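**FOR IMMEDIATE RELEASE**

October 11, 2019

# Stisasero opens orders for the Pliria robot hand kit

Stisasero today opened orders for Pliria, a five-fingered robot hand sold as a kit with its own wrist camera, mounting plates and recording software. The kit is meant for university groups and small engineering teams that already own a robot arm and want to fit a hand to it without building one.

Pliria has been in use at a small number of early sites since August. Those sites received the same mechanical parts that are now on general sale. The software has been updated twice in that time, and the version shipped with new orders includes both updates.

The kit contains the assembled hand, the camera and its bracket, a control box, two sets of cables, a set of spare fingertip covers and a printed setup guide. Adaptor plates are supplied for the arm the customer names when ordering. Further plates can be bought separately.

"Most of the people who come to us have an arm already, and it has a two-jaw gripper on it," said Ah-rin Yeon, product lead for Pliria at Stisasero. "They want to try tasks with a proper hand and they don't want to spend a year on the wiring. We kept the setup guide short and tested it on people who had not seen the hand before. Where they got stuck, we rewrote the page."

## A camera close to the fingers

The camera supplied with the kit is small and sits at the wrist, looking out along the hand. It records the fingers and whatever lies beyond them in one view. The bracket can be fitted on either side of the wrist and is held by two screws.

The picture turns as the wrist turns, and the software stores it as it was taken. Users who prefer a level picture can switch on a correction when they export their recordings. Stisasero recommends keeping the original files as well.

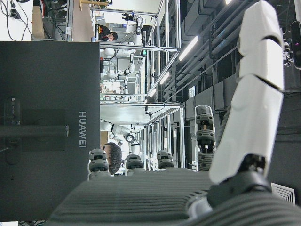

*The view from the wrist camera, looking across the ribbed palm to the fingers, with white robot arms in the aluminium bays behind.*

Recordings can be started from the control box or from a connected computer. Each one holds the camera picture together with the position of every finger joint, under a single clock. Files are saved in an open format, and a short reader program is included so that teams can load them into their own tools.

## Fitting and upkeep

Fitting the hand to an arm takes up to 60 minutes the first time, including the software installation. The setup guide runs through mounting, cable routing and the first finger movements in that order. A separate sheet covers the safety limits, which should be set before the hand is powered on near other people.

The finger joints are built as separate modules. A worn or damaged module can be replaced on its own with the tool in the box, and the hand does not need to come off the arm for this. Spare modules are held in stock and sent out from Stisasero's workshop.

Skidudar, which makes fixtures and frames for laboratories, tested the kit over the summer and will sell it alongside its own range.

"We ran it in a busy workspace with several arms going and people walking past all day," said Pejman Farahani, technical manager at Skidudar. "The cables were our main worry, as they always are. The first set we were sent was too long and kept catching – the new one is shorter and has a clip at the wrist. We had one joint module fail and changed it ourselves the same afternoon."

The shorter cable is now standard. Early customers can have theirs exchanged free of charge by writing to the support desk with their order number.

## Software and training

The control software is named Hứa and is included in the price. It runs on ordinary desktop computers and does not need an internet connection once installed. Updates are free for the life of the product. Hứa can also be used with a customer's own camera, although support is limited to the one in the kit.

Stisasero will offer a one-day training course for new users at its own premises, with places for 11 people on each course. The day covers fitting, calibration, recording and module replacement. Customers should bring a laptop with Hứa already installed.

## Price and availability

The Pliria kit costs £1,687 per month on a hire plan, with a minimum term of 5 months. Prices for outright purchase are given on request and depend on the adaptor plates chosen. Left-handed and right-handed versions are available at the same price.

Orders can be placed directly with Stisasero or through Skidudar. Kits ordered through Skidudar can be delivered with a bench frame, which is priced separately.

**Press contact:** Ah-rin Yeon, Stisasero

**Trade and reseller enquiries:** Pejman Farahani, Skidudar

– ENDS –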